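モバイル端末概論 第5回 講義メモ(配布用)
テーマ:スマホのストレージとメモリ、なぜ空きが減ると困るのか

前回の続きから。電池の話は終わり、充電回数のところは各自で復習。
今日は「容量」。試験に出すのは1〜4、5は時間があれば。

1. 言葉の整理

ストレージとメモリ(RAM)を混同しないこと。毎年レポートで混ざる。
・ストレージ=写真、アプリ本体、OSを置いておく場所。電源を切っても残る
・RAM=動いているアプリが作業に使う場所。電源を切ると消える
店頭の「128GB」はたいていストレージの方。RAMは仕様表の下の方に小さく書いてある。

「メモリがいっぱいです」という表示が出たら、どちらの話かまず確認。メーカーによって訳語がバラバラで、ストレージのことを「メモリ」と書く機種もまだある。

仮想メモリ、RAM拡張機能について。ストレージの一部をRAMの代わりに使う仕組み。圧縮して置くだけの方式(zram)とは別物なので注意。速度は本物のRAMに遠く及ばない。ゲームでは効果をほとんど感じない人が多い。

2. フラッシュの基本

・読み書きの単位はページ
・消去の単位はブロック(ページよりずっと大きい)
・上書きができない。一度消してから書く

この三つ目が全部の原因。書き換えたいデータは別の空きページに書いて、古い方に「無効」の印をつける。あとでまとめて消す=ガベージコレクション。
空きが少ないと、消す前に有効なデータを引っ越しさせる手間が増える。つまり書き込みが遅くなるし、実際に書いた量より多くの書き込みが内部で起きる(書き込み増幅)。
→ 空きが減ると遅い、の正体の一つ。

ウェアレベリング:同じブロックばかり使わないように散らす。コントローラの仕事でユーザーは触れない。

TRIM:OSからコントローラへ「このページもう要らない」と伝える命令。Androidでは端末が充電中で使われていないときにまとめて走ることが多い。夜に充電するだけで済む話。いつも電源を切って寝る人は走る機会が減る。

3. 単位のはなし

1,000か1024か。箱の表示は1,000倍ごと、OSの表示は機種やバージョンによって違う。
128GBと書いてあるのに設定画面で119GBくらいに見えることがある。減ったのではなくて数え方の違い。さらにOS本体とシステム領域が取られる。
計算練習:64GB(10進)をGiBに直す。答え 約59.6。途中式を書くこと。電卓可。

例題に使った架空でない方の端末、つまり教室の貸出機の数字も載せておく(2月に測ったもの)
・写真 1,256枚
・アプリのキャッシュ合計 702MB
・インストール済みで一度も開いていないアプリ 16本
枚数は多いが、容量を食っていたのは動画の方だった。枚数と容量は別々に見る。

4. 空きを増やす手順

順番どおりにやる。いきなり初期化しない。

(1) 設定 → ストレージで内訳を見る。グラフの色は機種ごとに違うので覚えなくてよい
(2) 動画から確認。4Kで撮った1分は静止画の何十枚分にもなる
(3) メッセージアプリの受信ファイル。トークを消してもファイルが残るアプリあり
(4) キャッシュ削除。「データを消去」と間違えないこと!ログイン情報が飛ぶ。昨年カラムさん(Carla Karam)の班で実習中に一台やった
(5) ダウンロードフォルダ。同じPDFが(1)(2)(3)と並んでいるはず
(6) ゴミ箱を空にする。写真アプリの削除は即時ではなく、一定期間ゴミ箱に残る

バックアップの確認は(1)の前。順番どおりと書いたがこれだけは先。クラウドに上がったかどうかは、別の端末かPCのブラウザで開いて確かめる。同期と保管は違う:同期設定のまま端末で消すと、クラウド側も消えるサービスがある。

掃除系アプリについての質問が前回のカードに多かった。
・Android標準の機能でほぼ足りる
・「RAMを解放」ボタンは勧めない。閉じたアプリがすぐ読み直されて、かえって電池を使う
・Tiltdenの「Dristell」を使ってよいか、という質問(ファレス・シュブールさん)。実習では使わない。権限の一覧を全部読んでから自分の端末で判断を

microSDに移せばいいのでは、という質問も。写真と動画は移してよい。アプリを移すのは遅くなるのであまり勧めない。カードの速度クラスを見ること。U1とU3、A1とA2は別の指標。Uは連続書き込み、Aはアプリ用のランダムアクセス。ここ試験に出る。

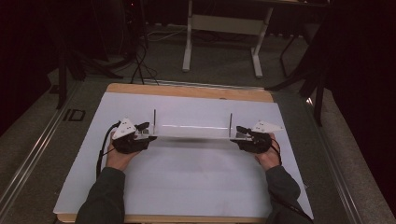
5. 遅さの切り分け(時間があれば)

「遅い」と言われたら、まず何が遅いか聞く。
・起動が遅い → ストレージかOS更新直後の最適化。更新後しばらく待ってから判断
・アプリの切り替えが遅い → RAM不足をうたがう
・全部カクカクする → 発熱による性能制限。ケースを外して様子を見る
・ネットだけ遅い → 端末の問題ではないかも。Wi-Fiを切って比べる

一度に二つ変えない。キャッシュを消して同時に再起動して「直りました」だと、どちらが効いたのかわからない。先週のレポートで一番減点したのがこれ。

測り方:同じアプリを三回起動して、ストップウォッチで記録。一回目は除く(読み込み済みかどうかで差が出るため)。室温も書く。

6. 課題

自分の端末(なければ貸出機)で
a. ストレージの内訳を表にする
b. 手順4を行う前と後の空き容量
c. アプリ一つの起動時間、前後で比較
d. 変化がなかった場合、その理由の考察。変化なしでも減点しない

A4で二枚まで。スクリーンショットは名前や通知が写っていないか確認してから貼ること。
提出はマイレード・クローニン先生の棚、16時まで。遅れる人は事前にサイエグ(Karim Sayegh)までメールください。貸出機の返却時は、自分のアカウントを必ずログアウトしてかから返す。

参考:教科書の第7章、図はとばしてよい。ミレイユ・タヌースさんのノートが見やすいので本人の了解をとって棚に置いてあります。

次回:センサと位置情報。イヤホン不要。

関連資料
・第4回 バッテリーの劣化と充電の習慣
・第3回 SoCの読み方、コア数の落とし穴
・第2回 画面の種類(液晶と有機EL)
・貸出機の使い方と返却のしかた
・補足プリント:2進接頭辞と10進接頭辞
・レポートの書き方(改訂版)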